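Letter-sorting cell (Gralau bench)
From the Storkent shop wiki, last edited Feb 22, 2026

The letter-sorting cell is the two-arm table we keep at Gralau for foam letters and plates. I look after it most weeks, so this article is mostly my notes, tidied up a bit (only a bit!). It covers the setup, the regular care and the repairs I end up doing more than once.

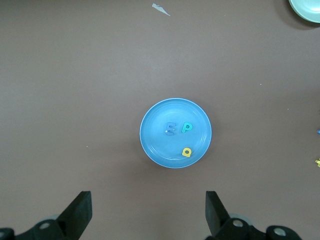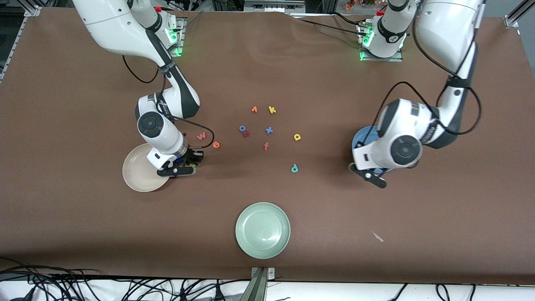

The letter cell at Gralau: letters on the blue plate as the wrist camera sees them, and both arms over the table.

Layout

Two white arms stand on metal plates at the far side of the table and reach in over brown paper. Each one carries a black two-finger gripper. The plates they work with are round and come in pale colors plus the blue one, and the letters are ordinary foam alphabet pieces, the kind you'd buy for a kid. We number arms from the robot's own point of view, so the right arm is on your left when you face the bases. I still get this wrong when I'm in a hurry, and the label maker is on my list.

Setting up

I start with the paper. If it has wrinkled up, pull it smooth before anything else, then wipe off the crumbs, because foam sheds little specks and they do show up in the wrist view. Green lights at the foot of both bases mean we can go on. Next I open both grippers wide and check that the two fingers look even from the wrist camera. If one sits lower than the other, the bracket has shifted and there's no point going further.

After that come the plates and letters. I scatter the letters by hand and don't fuss over which way up they land.

Cables

Cables are my main headache with this cell. The loop at the wrist needs enough slack for a full turn, but if you leave too much it drags across the table and takes letters with it. I run each wrist through its whole range slowly, with one hand near the stop, and watch the loop the entire time. The ones on the floor are a mess and I know it.

Fingers and bolts

The bolts on the finger brackets work loose. I check them every 3 days, or sooner if the grip starts feeling sloppy in the logs. The worst stretch was August, when the cell got through 251 runs and I replaced 2 finger pads. Snug is plenty; Chin style brackets strip easily.

Records

Everything goes in the Menik log, including the boring days.

See also: Wrist camera cleaning; Spare pads; Storkent stop procedure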